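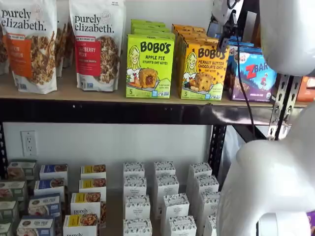 My question is about shelf labels and the order of goods in a small shop, because I cannot decide and my opening day is near. I am preparing a little grocery corner inside my cafe in Mulberg. It is one wall with wooden shelves, dry food only, no fridge. I began with the upper shelf and put the granola at the left end, the purely elizabeth bags, one of them cranberry pecan, and next to them the green Bobo's boxes with the apple pie oat bites. Now I look at it every morning and ask myself if this is wrong. Should a shop group things by kind (all the granola, then all the bars) or by when people eat them (breakfast, snack, evening)? Also I don't understand how to do the prices. I have the Platix label holders, the clear ones that clip to the edge of a shelf, but my shelves are thick and the clips don't hold. I bought a pack of 1,000 paper labels for them, so I would like to use these if possible.

I have read many guides, but they are written for supermarkets with long aisles. My wall is 12 feet. I also have to keep a place for tea, honey, crackers and some pasta sauces from Koivisto, which are heavy glass jars. My customers are mostly people who come for coffee and maybe take one thing home. Many are older and they don't want to bend down.

Thank you for any advice. Sorry for my English, I write slowly but I read well.

Asked Fri 14 December
Tags: small shop, shelving, price labels

3 answers, sorted by votes

Answer 1 (accepted)

I had a shop inside a cafe for some years, so I will tell you what I did and you can take from it what is useful.

For a wall of your size I would group by when people eat the food. A person with a coffee in the hand does not have a list. They look at the wall while they wait, and they think "this is for tomorrow morning" or "this is for the train." Granola and oat bites side by side is good in my opinion. You can put the honey near them as well, and the tea after the honey, so it goes from breakfast to afternoon by itself. Crackers and sauces go at the other end.

Put the glass jars low, but not on the lowest shelf. A heavy jar over the head is not safe, and your older customers will not bend to the floor for it. I used the lowest shelf only for closed stock and covered the front with a curtain. If you don't have storage in the back, you will be happy for this space.

Don't fill every shelf to the end. In my first month I did this and people didn't take anything, maybe they were afraid to break the order. Later I always left one gap per shelf, the size of a hand, and it was better. I can't prove it was the reason.

About the bags: a soft bag stands well when it is new, but after customers touch it a few times it begins to lean. I put a small bookend behind the last one. Check also the dates every week and move the older ones to the front. Write the day of the check on a paper inside a cupboard, or you will forget it, as I did for the whole of September one year.

For the labels, the Platix clips are made for thin metal shelves, so on thick wood they will never hold. Buy a flat strip with glue on the back, the kind where the paper slides in from the side. It goes straight on the front edge of the wood. Clean the wood with a damp cloth and let it dry for one night before you press the strip on. If the wood is oiled the glue will not stay, and then you need very small screws. Measure the height of your paper labels before you order the strip. Mine were too high and I had to cut every one with scissors.

Please also write the price for the single piece and for the box if you sell both. People asked me this all day.

Answer 2

By kind. Always by kind. When somebody asks "do you have pasta sauce" you want to point with one finger. Everything else is decoration.

Labels: tape.

Comment: Tape becomes yellow in the sun and takes the varnish with it when you pull it off. I would not do this on nice shelves.

Comment: my shelves are not nice

Answer 3

I agree mostly with the first answer but I want to add something about the prices, as it was not fully explained.

Check first what the rules are where you live. In some places the price must be on the shelf or on the product, and for some foods also the price by weight. Your local trade office can tell you by phone. It is better to know before you print, because otherwise you will print everything two times.

I make my labels with Pedidgate, a simple program where you keep the list of your goods and print a full page at once. It is not beautiful, and the first setup took me one evening. You have to choose the paper size by hand or the text will move down a little on every row until it is on the next label. Print one test page on normal paper and hold it against the label sheet in front of a window. When the text sits right, save the setting with a name.

Use big numbers for the price and smaller letters for the name. I did it the other way in the beginning and my older customers had to ask each time.

Comment from the person who asked: Thank you to all. I will keep the breakfast things together and order the strip with glue. My wood is not oiled, I asked the carpenter today. The jars go on the second shelf from the bottom. I don't know yet about Pedidgate, I will maybe write the first ones by hand.

Comment: By hand is fine for one wall. Use a pen that doesn't smear.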